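**Week 3 – how smell travels**

Scent is chemistry you can walk through! A rose gives off hundreds of different compounds, and a few present in tiny amounts do most of the work on your nose.

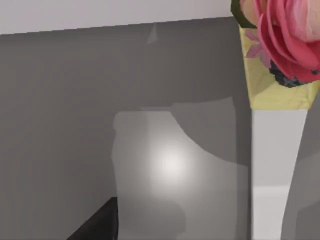
One student in the January group objected that her supermarket roses smell of nothing at all. Fair point – many cut roses are bred for vase life, and scent often gets lost along the way.

Molecules leave a surface, drift, and get carried by moving air. Warm rooms speed this up, so try the same flower in a cool hallway and then in a kitchen.
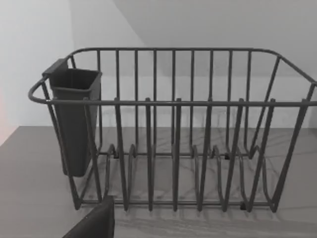 Air currents matter even more than warmth. Over 2 metres, still air is painfully slow, but open a window and you'll catch it in seconds. Read chapter 21 before the lab.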